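Gridgate opens its Putuddale workshop to the neighbors

7 June 2025

24 shares | 2 comments

It was a busy and very cheerful day at Gridgate's workshop on Esquivel Road, where the doors were open to anyone curious about what the robotics people have been up to all winter (and plenty of us were!). By closing time 646 visitors had signed the guest book, a fine turnout for a town the size of Putuddale.

Most of the crowd gathered for Tundier, the company's grocery project, which is learning to handle everyday snacks and a shopping basket much as you or I would at the corner store. 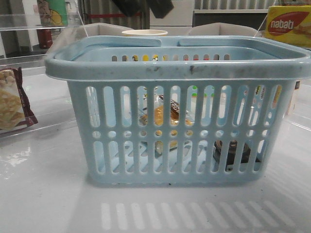
Demonstrations ran 42 minutes each, with time afterward for questions, and the younger guests had no shortage of those. One wanted to know whether a robot gets bored of packing crackers, and the team gave it a good long think before answering that it hadn't complained so far.

Gridgate hopes to hold another open day in July, with room for 600 guests and longer hours in the evening for folks who work. Admission will again be free, and parking is behind the building.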